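Imrie build, monthly walk-round checklist
Shared workshop, back bay
Sunday, November 7, 2021

I do this list with a pencil first and type it up after, so forgive the order. OK means I checked it with my own hands. WATCH means it can run but I want another look. FIX means no powered runs until it's sorted.

1. Emergency stop. OK. Hit it 4 times, twice from each side of the bay. Arms dropped out of torque every time. The button still feels gritty when you twist it back up (crumbs, I bet!).

2. Power supply and fuse. OK. Fan is loud but it was loud in April too.

3. Base bolts. WATCH. One took a good quarter turn before it clicked on the torque wrench. I've put a paint mark across it, so please don't wipe that off.

4. Cable runs. OK on the left arm. On the right I moved one clip up past the elbow and re-ran the full reach test. No pinching now.

5. Finger tips and screws. WATCH. The left one is getting a bit worn at the point. Still grips fine in the squeeze test, but I've got a spare pair from Rurnach in the drawer and I'd like to swap them before the next long session.

6. Pick-up tray. WATCH, for dirt. I know, it's a tray, but grit ends up in the finger grooves and then we all wonder why things slip. Wipe before every run, please. 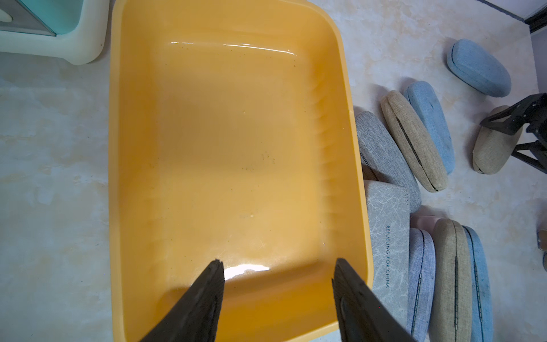

Can I reach in to move a part while the arm is paused?
Only after you've pressed the emergency stop. Pause just holds the program, and the motors are still live, so a stray click on the laptop can start it moving again.

7. Software limits. FIX, then OK. Somebody had the wrist speed set back to the Akard default, way too quick for a bay this size. I've put it back to our number and saved it under the Imrie profile. If you load the Matico profile instead you lose the limits, so don't!

8. Joint temperatures. OK. Ran the sorting loop for 336 cycles and felt each housing afterward. Warm at the shoulder, nothing worse.
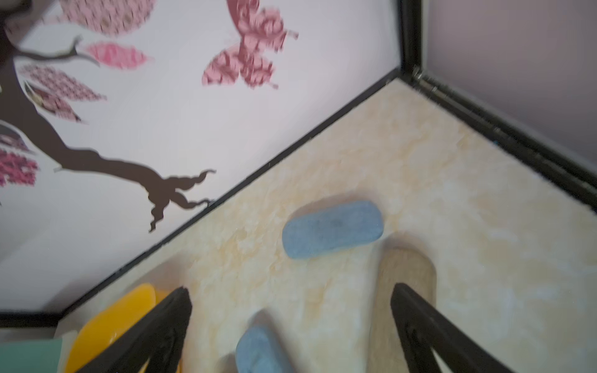 9. Floor height and crash margin. WATCH. My rule is that the fingers stop 13 mm above the floor unless they're closing on something, and I'd rather lose a few picks than bend a finger. The blue blocks are nice and chunky so they give you plenty to grab, but the flat wooden stick is another story, and that's the one I'd run at half speed with a hand on the stop. Keep clear of the black edge strip along the wall as well. I've left the no-go zone 2 inches wide there and it can stay that way.

10. Logbook. FIX. Two pages of runs with no initials. Come on, folks.

Next up for me: swap the finger tips, recheck the marked bolt, clean out that gritty stop button.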